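## 3. Data collection

Section by Despina Rallis and Orestis Dimitriou. Hardware notes are by Grigore Munteanu (see section 2).

### 3.1 Setup

All demonstrations were recorded with the Tedthorpe hand-held gripper. The camera looks forward over the fingers, and the fisheye lens keeps both fingertip pads in view at all times. The operator holds the tool in one hand and works from the long side of the table.

Lighting was left as found. Chairs were pushed in before each session and the table was not cleared, as the Claltov baseline had failed on cluttered surfaces and we wanted clutter in the training set.

### 3.2 Task definition

One demonstration consists of approach, grasp, lift, move and release. The object must be upright at release. A demonstration is rejected if:

- the object tips or is dropped
- marker tracking is lost for more than 17 consecutive frames
- the operator's free hand enters the view

We recorded 426 demonstrations, of which 96 were rejected. Most rejections were tracking losses during fast approaches. Myrto Antoniadis reviewed every clip and slowed the approach for the second half of the recordings, after which losses became rare.

### 3.3 Object classes

- **Rigid, opaque.** Cups and small boxes. The easiest class. Grasp width is stable and the outline is clear against the table.
- **Thin-walled, transparent.** Clear plastic bottles, held between the two fingers with the bottle upright. The background shows through the walls with distortion, so the visual outline is weak and the cap is the most reliable feature. Grip force had to be kept low on bottles with little water in them, as the walls buckle.

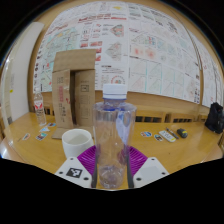
- **Flat.** Cards and stickers. Dropped from the final set. The fingertips could not get under the edge without a second tool.

### 3.4 Open issues

Grasp width drifts over a long session and has to be zeroed again by hand. The Ovstead loader also reads the first frame twice. A fix is pending.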